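Home News Field days Visit reports Contact
Search this site Enter keywords Go
Print this page E-mail this page

Visit report: Vidmar seed cleaning plant and laboratory, Wenthorpe

The Vidmar plant at Wenthorpe held its open day on 25 February 2025. Visitors were taken through in groups of 17, each group spending most of a morning or an afternoon on site. This report follows the order of the tour, from the weighbridge to the dispatch shed, with the laboratory taken near the end. Readers who have already seen a mobile cleaner at work will find the early stages familiar. The main differences are in the grading, and in how lots are kept apart.

Intake

The plant cleans wheat, barley, oats, lupins and chickpeas for sowing. Most of it belongs to growers and goes back to them. A smaller share is grown under contract and sold as certified seed. Crops grown for certification are inspected in the field in October, and a lot with no inspection report on file is not accepted into the certified side of the shed.

Each truck is weighed full, probed on the weighbridge and weighed again empty. The probe sample is split with a riffle divider. One half goes to the laboratory and the other is held in a sealed bag under the lot number. Moisture is read at the weighbridge, and a load over the limit is either turned around or sent to the aeration silos if the grower agrees to the charge.

The intake pit is a drive-over grid with a shallow hopper beneath. It was rebuilt with steeper sides so that grain runs out completely and the floor can be blown down between lots. Our guide put the clean-down at half an hour for a change of variety and considerably longer for a change of species. The bucket elevator boots are the slow part – each one has to be opened, emptied and vacuumed by hand. 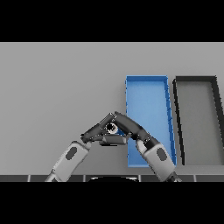
Screening and grading

The first machine is a Jokorico air-screen cleaner. Grain falls through a rising air stream, which lifts out chaff and dust, then passes over a coarse screen that takes off sticks and pods and a fine screen that drops out small weed seed and cracked grain. Screens are changed by crop and sometimes by season. A dry finish to spring gives a smaller grain, and the usual bottom screen would then throw away too much that is perfectly good seed.

Behind the air-screen cleaner are two banks of indented cylinders. These separate by length. Short seed sits in the pockets of the turning cylinder and is carried up and over into a trough, while long seed slides back. In wheat, one bank is set to lift out broken grain and round weed seed, and the other lifts the wheat away from wild oats. The angle of the trough is the main adjustment and it is set by eye at the start of each lot.

The gravity table comes last. It has a sloping mesh deck, shaken sideways, with air blown up through it. Heavy seed stays in contact with the deck and is walked uphill, and light seed floats and runs down. The middle fraction is sent around again. In chickpeas the gravity table does most of the useful work, as light seed is often diseased or insect-damaged and is much the same size as sound seed.

Recovery in wheat last season was 81 per cent by weight, measured from the pit to the finished bin. Several visitors thought this low. The guide's reply was that growers can ask for a lighter clean, and that the screenings are weighed and returned or bought for stock feed at the grower's choice.

Noise is high throughout the grading shed. Ear protection was supplied, but the commentary was given outside on the gantry stairs before each stage, which made it hard to match what had been said to the machines once inside. Labels on the equipment would help.

Treatment

Seed is treated only on request. The treater is a continuous drum with a spinning disc applicator, and liquid flow is tied to a weigh belt so that the rate follows the grain. Coverage is checked by taking a handful at the outlet every few minutes. The drum was not running during our visit. A printed notice at the door set out the cleaning order: pulses before cereals, untreated before treated, with a flush of waste grain after every change of product.

The drainage works were of more interest to some of us. The floor falls to a bunded sump with no outlet. Wash water is held there and drawn off by a contractor, and the level is written up daily on a board beside the pump.

Laboratory

The laboratory occupies three rooms at the southern end of the office. It handled 596 samples in the last full season, some from growers who do not use the cleaning plant at all. Results are entered in Drirnano, a records package that also prints the lot labels, so that a label cannot be printed until purity and germination have both been signed off. 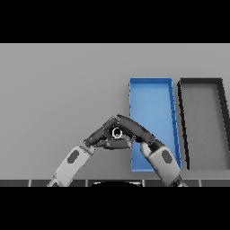
Two trays side by side, the left one blue and the right one with a black rim. Computer rendering.

Purity is done by hand. A working sample is weighed, spread and divided into pure seed, other seed and inert matter, and each part is weighed again. Other seed is identified to species where possible against a reference collection kept in glass tubes. The collection is good on grasses and thin on broadleaf weeds, and the staff would like to receive named samples from growers.

Germination is tested on rolled paper towel in four replicates. Counts are made twice, and abnormal seedlings are recorded separately from dead seed. Freshly harvested barley is chilled first to break dormancy. The growth cabinets have a temperature logger on each shelf, fitted after a fan fault left the top shelf several degrees warmer than the bottom one.

There was a useful discussion on sampling. A laboratory result describes the bag that was sent in, and a single scoop from the top of a silo says very little about the rest. The advice was to sample the moving stream during filling, at regular intervals, and mix the lot before dividing it down.

Storage and dispatch

Cleaned seed is held in small cone-bottomed silos or in bulk bags. Total storage is roughly 300 tonnes, which is less than the plant can clean in a busy fortnight, and growers are asked to collect promptly. Bags are stacked two high on pallets with the label facing the aisle. Certified lots sit on the eastern wall behind a painted line.

Points for members

Bookings for cleaning before sowing are taken in order, and the pulse run comes first. Trucks should arrive swept out, with the previous load written on the docket. Samples for the laboratory alone can be left at the office in a cloth or paper bag. Plastic is accepted for moisture testing only.

Parking was on the gravel behind the weighbridge and was soft at the far end. Lunch was sandwiches in the workshop.

Previous report Next report Back to top
Print this page E-mail this page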